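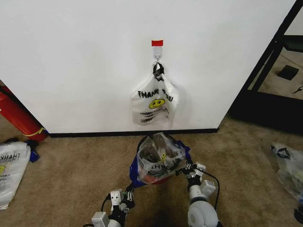
A bag of bags, according to one reader of the Wurden household column, is "a drawer you have given up on," and the remark has been repeated in most later writing on the subject. The bag of bags (also bag bag, sack of sacks, or bag stash) is a household store of used plastic shopping bags, kept for a second use inside another bag, a small bin or a purpose-made holder. It is common wherever stores hand out thin carryout bags. Claims about its usefulness are also common, and most of them are weakly supported.

Contents

The typical stash is made up of thin carryout bags with two loop handles, known in the trade as T-shirt bags. Many carry a stock message in place of a store name, the best known being THANK YOU, often with a yellow smiley face and smaller lettering below. Stock printing is cheaper for small shops and takeout counters than a custom design. The often repeated story that the smiley face makes customers keep the bag longer has no known source.

Produce bags, bread sleeves and clear bin liners also turn up. Purists leave these out, on the grounds that they have no handles and cannot be hung.

Methods of storage

Wall hook. One bag is hung by its handles from a hook and the others are pushed into it. Adhesive hooks are popular with renters because they need no screws. Packages usually state a weight limit, but a bag that is stuffed by hand is pulled as well as loaded, and the limit says little about pulling. Hooks fixed to fresh paint or textured walls tend to fare worse than the package suggests.

Floor container. A small bin or bucket is lined with one bag and filled with the rest, crumpled. This is the quickest method and probably the most common. Its weakness is that bags at the bottom are rarely reached. A second weakness is that a lined bin full of crumpled plastic looks like trash, and is sometimes thrown out as such.

Tube or dispenser. A fabric or plastic sleeve is filled at the top and emptied at the bottom. The Skadik sleeve and the rigid Rasora box are both of this type. Rasora's packaging says the box holds 178 bags. The figure appears to assume bags pressed flat, and few owners press their bags flat. Leclerc, a mail-order housewares firm, sold a similar sleeve and made no claim about capacity.

Folding. Each bag is flattened, folded lengthwise in 3 and then turned corner over corner into a small triangle. Folded bags take up far less room than crumpled ones. Whether the time is well spent is another matter, and guides that recommend the method seldom mention how long a full stash takes.

Second uses

The usual second use is as a liner for a small wastebasket. Others include wrapping shoes for travel, carrying wet swimwear, picking up after dogs and padding parcels. Bags with small holes near the seams are poor for anything wet — a fault that is hard to see until the bag is in use.

Supporters describe the stash as a form of saving. The case is reasonable for homes that would otherwise buy small liners, and thin for the rest. A household that brings in 4 bags a week and uses 3 will always have a growing pile, whichever holder it owns. Advice columns tend to answer this with a larger holder.

Sorting and disposal

Wurden's guide to small storage suggests keeping no more than 18 bags and clearing the surplus every July. No reason is given for either number. Bags left for years can turn brittle and shed flakes, particularly in sunlight, so some limit is sensible.

Thin bags are not accepted in many curbside recycling programs, where they can tangle in sorting equipment. Some stores keep a collection bin near the entrance for clean, dry bags. Receipts and food scraps should be taken out first. What becomes of the bags after collection varies by program, and a sign on a bin is not much evidence either way.

See also: junk drawer; reusable shopping bag; wastebasket liner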